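To: Clekevum Student Robotics Club — members list
Subject: Re: Tray exercise, set-up and marking

Dear members,

Graça Calado wrote:
> Could the instructors confirm the starting positions for the
> tray exercise? The Illen team and ours have read the sheet
> differently. Is the bottle to be upright or on its side?

Both positions are permitted and are marked separately. Part 2 of the exercise sheet will be amended in March. In the upright case the bottle stands on the red tray, with the fingers open and clear of it.

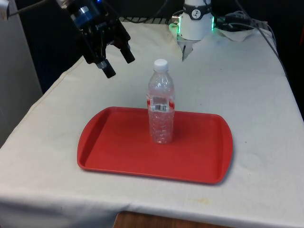 Upright position, bottle on the tray.

In the other case the bottle lies on the cloth behind the tray, cap to the right. Teams must leave the tray empty.
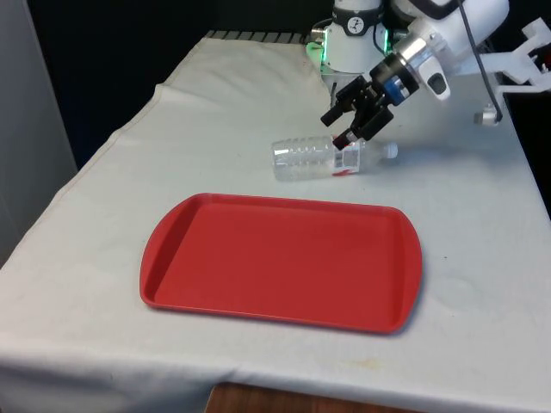 Bottle on its side, gripper above the label.

The Kang team has asked whether the fingers may be changed. They may not. All teams will use the Robotiq gripper as fitted, and any change of settings must be entered in the log before the next team begins.
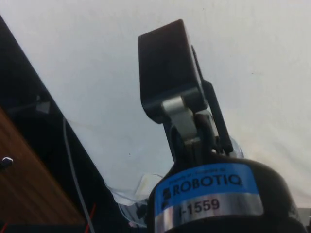
Marks for the exercise total 39, of which 34 are given for the approach and the grasp. The remainder are for the written log. A fingertip resting on the bottle counts as contact — teams should record it as such, whether or not a lift follows.

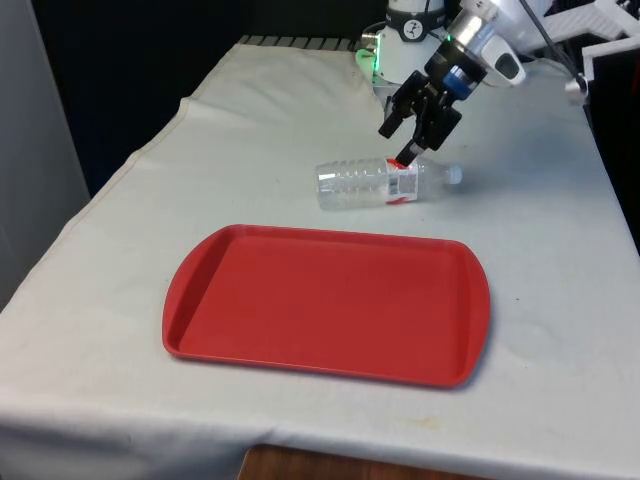
Contact at the label.

Questions about marking should be sent to this list. Requests for bench time go to the Nernar laboratory desk, extension 1849.

Clekevum Student Robotics Club
Office of Instruction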